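Kitchen Table Tips: Sorting Utensils With Hand-Held Grippers

These rules follow the Maeng house standard, revised July. They apply to any session run at a home table.

1. Cloth
Smooth the tablecloth before the first pick. A ridge under a chopstick changes the angle of approach.

2. Layout
Lay utensils flat, handles toward the operator where possible. Crossed chopsticks are allowed – lift the top one first.

3. Grip
Close the jaws at mid-handle on spoons and forks. Do not clamp a bowl or tines. Knives are moved last, at low speed.

4. Holder
Stand the holder clear of the pile and place items in it one at a time. Release only when the tip touches the bottom. Joon-young Cho's limit is 2 failed tries per item; after that, set it aside.

5. Counter
Keep cords and appliances off the work table. Both grippers stay over the cloth while their jaws are loaded.

Utensils and grippers at the table:
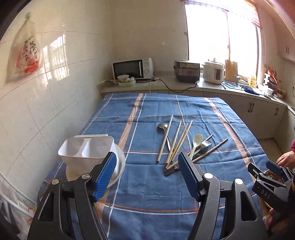
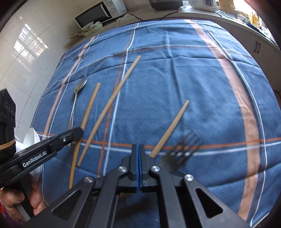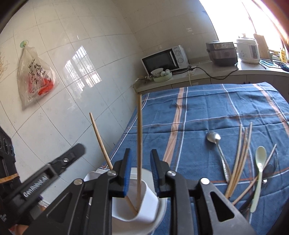
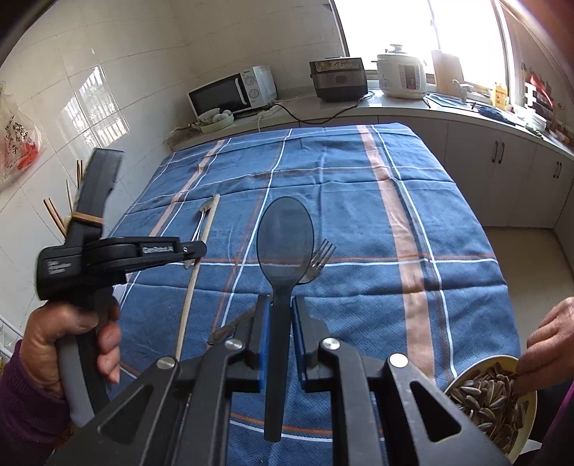 6. Cleaning
Wipe the jaw pads with a damp cloth and dry them. Check the pivot screws every 500 picks. Wash all utensils before they go back in the drawer.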